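We use cookies to improve this site and remember your settings. Accept all | Manage preferences

Wide jaws or narrow jaws on a hand-held gripper with a wrist camera?

Posted by holtholm_bench, Sat 6 March

I am comparing two sets of fingers for a hand-held gripper. The camera sits behind the fingers and looks out between them. One set is the Tavares block finger, which is black, thick and square at the end. The other is the Grandlow, a slimmer finger that I have only had since November.

The job is picking up flat and floppy things, mostly card and thin board. The block fingers hold better on my pull test. The trouble is with the camera side. When I bring the open jaws up to something large and pale, tracking gets worse, and I don't know if the fingers are to blame or the surface.
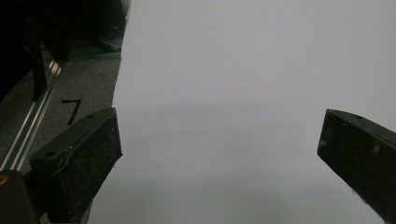
I have done 15 runs with each set so far. With the Tavares set, 7 runs lost tracking at least once. With the Grandlow set it was 2. I kept the exposure on auto for all of them, and the speed was whatever my hand did on the day.

Is it worth going over to the slim fingers for good, or is there something I should change on the camera first? I would like to keep the grip if I can. The controller is a Castthorpe and I can lock most of the camera settings from it.

railandbelt

I would look at the surface before the fingers. A plain pale sheet gives the tracker next to nothing to hold on to. If it fills most of the view, all that is left is a thin strip of floor at one side, and a good part of that can be behind a finger. Slim fingers give you a bit more of the strip back, and that could account for your numbers without the fingers being better in any other way.

Fingers also stay still in the picture while everything else moves. Some trackers pick up points on them and decide that the camera has stopped. Dust and scuffs make this worse on black plastic, as each speck is a small bright point. Wipe them down, then mask them out in software. The mask needs drawing again for each set of fingers, and for the open and closed positions if your jaws travel far.

Marks on the floor help. A big handwritten numeral on the carpet is good for you when you look back through a run, but one numeral is not much for a tracker. Put down more printed markers, spread out, so that some are still in view when the sheet is in the way.
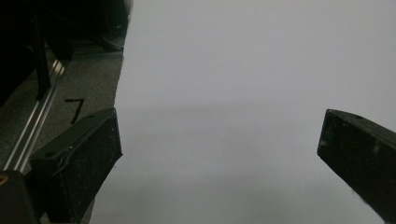
What I would test, in this order

1. Lock the exposure. On auto, a large white area pulls everything else down and the dark parts of the room go to black. Set it with the sheet in view and leave it there.

2. Mask the fingers and run the Tavares set again, the same number of runs as before.

3. Do the same with the Grandlow set. Use the same path and the same sheet, or you are comparing two things at once.

4. Only then change the lens. A wider one shows more floor but also more finger.

If the gap between the two sets has closed by step 3, keep the block fingers for the grip.

gripfan752

I use the slim ones and never had any trouble. Mine is on an arm though, so might not be the same.

holtholm_bench

Thanks both. Exposure is locked now and I have ordered more markers. I had not thought about needing a separate mask for open and closed, so I will do that before the next runs. Will post the figures for both sets under this one.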